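Shared Kitchen Refurbishment and Equipment Lending, Gullen
Progress report to the Orkard Fund, period 2

1. Purpose of this report

This report covers the second period of the grant awarded to Gullen for the refurbishment of the shared kitchen at Drummond and the start of the household equipment lending service. It sets out work completed, spending against budget lines, changes to the program, and work planned for the next period. The previous report covered design, permits, and the selection of a contractor.

2. Building work

The old floor covering in the kitchen was lifted in the first week of the period. The subfloor under the dishwashing area was found to be soft over a larger area than the survey had shown, and 2 additional sheets of subfloor were replaced. The cost was met from contingency. The new floor was laid in one continuous piece with coved edges, as required by the health inspector.

The range hood and make-up air unit were installed and balanced. The first airflow reading was below the design value. The contractor traced this to a damper left partly closed at the roof curb, corrected it, and repeated the test. The second reading met the design value and is recorded in Attachment B.

Electrical work is complete except for the circuit serving the walk-in cooler. The panel supplied had the wrong breaker type for this circuit. A replacement is on order from Cilura, with delivery expected in December. Until then the cooler remains on its old supply, which passed inspection but does not allow the defrost timer to be used.

3. Equipment lending

The lending service opened to registered households during the period. Stock is limited to small cookware, utensils, and table items that fit in a standard tote. Larger appliances were removed from the list after the insurer asked for electrical testing between loans. By the close of the period 37 households had registered. The loan term is two weeks, with one renewal.

Return checks are carried out on a table, with items laid out and compared against the loan sheet. Nonstick pans are inspected for scratches and for loose handles. Forks, spoons, and other flatware are checked by type.
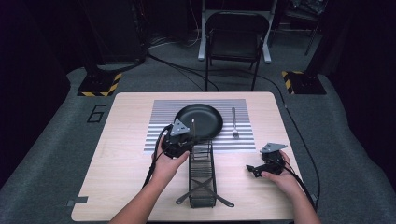 4. Water and drainage

The grease interceptor was replaced with a unit of larger capacity. The city required a sampling port on the outlet side, which was not shown on the original drawings. The port was added without delay to the program. The three-compartment sink drains through an air gap as specified.

Hot water recovery remains the weakest part of the system. With both hand sinks and the dishwasher in use, supply temperature at the far sink falls below the target within a short time. Two options are under review: a booster heater at the dishwasher, or a mixing valve and a larger storage tank. The booster is cheaper to buy but needs a dedicated circuit. A recommendation will be included in the next report.

5. Spending

Spending to date is within the approved total. The building line is slightly over because of the subfloor repair, and the equipment line is under because the appliance purchases were dropped. Gullen asks Orkard to approve a transfer between these two lines. No increase in the grant is requested.

The retainage held against the contractor has not been released. It will be paid when the punch list is closed and the cooler circuit has been inspected. Invoices and proof of payment for 100 percent of claimed costs are in Attachment C.

6. Furniture and surfaces

Food preparation surfaces in the kitchen are stainless steel throughout. Wood is permitted only in the dining and lending areas, where no open food is prepared. Wood tabletops are to be wiped with a mild detergent and dried. Bleach solution is not used on them. Placemats are used under cookware and washed separately from kitchen linens.

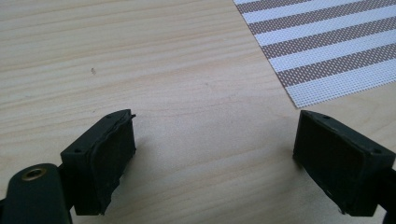 Light wood tabletop with a banded woven placemat.

7. Risks and open items

The cooler circuit is the only item that could affect the completion date. If the breaker arrives later than December, final inspection will move into the next period and the certificate of occupancy will be issued on a conditional basis.

The loan sheet does not yet record the condition of items at the time they go out, so damage found on return cannot be assigned to a particular loan. A revised sheet with a condition column has been drafted.

8. Work planned for the next period

Install and inspect the cooler circuit.
Select and price the hot water option.
Close the punch list and release retainage.
Bring the revised loan sheet into use.
Submit the signed airflow and drainage certificates to Orkard.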